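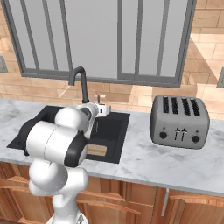

**Arm hits the tap on the way out of the sink, then the simulation goes wild**

Posted by Naveed Sethi in Dikivness > Kitchen tasks > Faults

I have a single-arm setup in one of the stock kitchens and the job is to reach into the sink, take hold of what is in there and put it on the counter. The way in is mostly fine. The trouble is on the way out. The wrist catches the tap, the arm keeps pushing, and after a moment the joint readings jump to silly values and the whole arm snaps round to the other side. Sometimes the object ends up under the floor.

I ran 200 episodes overnight and 33 of them ended like this. The rest either worked or failed in the ordinary way (dropped it, missed it), and I am not worried about those for now.

What I have tried:

- Smaller time step. Fewer bad runs but much slower, and it still happens.
- Turning down the maximum joint speed. No clear change.
- A different random seed. Same sort of thing in different episodes.
- Removing the tap's collision shape. The fault goes away completely, but then the arm passes straight through the tap. We want to run this on the real arm in November, so I can't leave it like that.

The log from one bad run, shortened:

```
step 88 contact wrist_link / tap_spout
step 89 contact wrist_link / tap_spout
step 90 contact wrist_link / tap_spout
step 91 WARN joint_4 velocity over limit
step 91 WARN solver did not converge
step 92 state invalid, episode ended
```

I am on the Plisoton controller with the default gains. The planner is given the counter, the cabinets and the sink as obstacles. I assumed the tap was part of the sink, but I have not found where that is set.

Is this a physics problem or a planning problem? And is there a proper way to make it stop when it touches something it shouldn't?

---

**Lakmal Munasinghe**

Had something like this last year. Update to the latest version and delete the cached meshes, that fixed it for me. If not, turn the gains down by half.

> **Naveed Sethi:** Already on the latest. I cleared the cache and there was no difference. Halving the gains made it miss the object more often.

> **Lakmal Munasinghe:** Ok, then I don't know. Mine was a fridge door.

---

**Busisiwe Chauke**

You have two faults and they are hiding each other.

The first is planning. The tap is not part of the sink. In the stock kitchens the sink is a basin and a rim, and the tap is a separate item with its own body, because the lever moves. If you gave the planner a list by name, it has the basin and not the tap. It will happily plan a path through the spout, and then the physics, which does know about the tap, gets in the way. Print the obstacle list at the start of an episode and look for it. I would bet it is missing.

The second is what happens after the touch. The controller is told to be on the far side of a solid thing. It can't get there, so the position error grows and it pushes harder every step. A tap fixed to the counter doesn't give, so the solver ends up with a very large force in a very small overlap, and at step 91 it gives up. The smaller time step puts that off a bit, as you saw. It won't cure it.

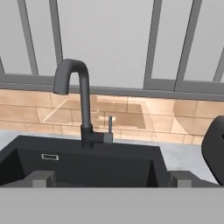
So in this order:

1. Add the tap to the planner's obstacles as its own item. Include the lever as well as the spout. The lever is thin and easy to forget, and it sticks up on whichever side the valve is.
2. Check the collision shape you are adding. Some taps come with one convex hull round the whole thing, which fills in the space under the spout. The planner then thinks half the basin is blocked and you get "no path found" for objects near the back. Split it into base, upright and spout. Three or four capsules will do.
3. Change the exit. Lift straight up only until you are clear of the rim, then come back towards the front of the counter before you go any higher. If your exit is a plain vertical lift from wherever the grip happened, anything picked up from under the spout will hit it every time.
4. Remember the held object. Once the gripper closes, attach the object to the arm in the planner. A wrist that clears the tap can still be carrying a board that doesn't.
5. Put in a contact stop. Read the contact list each step, ignore pairs you expect (fingers and object, object and basin), and if any other pair lasts for more than two steps, freeze the target at the current joint position and end the episode as a collision.

Please don't skip number 5 once the first four have brought the count down. Without it a collision is recorded as "state invalid", and most people filter those out as simulator noise. Then the success rate looks better than it is. Those 33 runs are ones where the real arm would have leaned on a real tap.

> **Naveed Sethi:** You were right, the tap was not on the list. Added it and got "no path found" straight away, so I had the single hull as well. Splitting it now.

---

**Dalibor Šimko**

Agree with Busisiwe. One addition about the real arm.

Don't carry your simulated force limit over. We had ours at 3000 in the simulation config, left from somebody's early test, and it did no harm there as nothing breaks. The same file got loaded on the bench. The arm's own safety stop caught it, but the tap was bent and had to be replaced. Keep the two limits in separate files and make the bench one refuse to load if the value is missing.

Also do the first bench runs at low speed, with the gripper empty and one person holding the stop button. The exit move is the one to watch.

> **Naveed Sethi:** Thanks. Our limit is set in the shared file too, so I will move it. Split tap and new exit path are in, another 200 episodes done, no invalid states. The contact stop ended a few runs, all of them the held object touching the lever. I have not done number 4 yet, so that is next.

> **Busisiwe Chauke:** That will be it. Pad the attached shape slightly, the grip is never quite where the planner thinks it is.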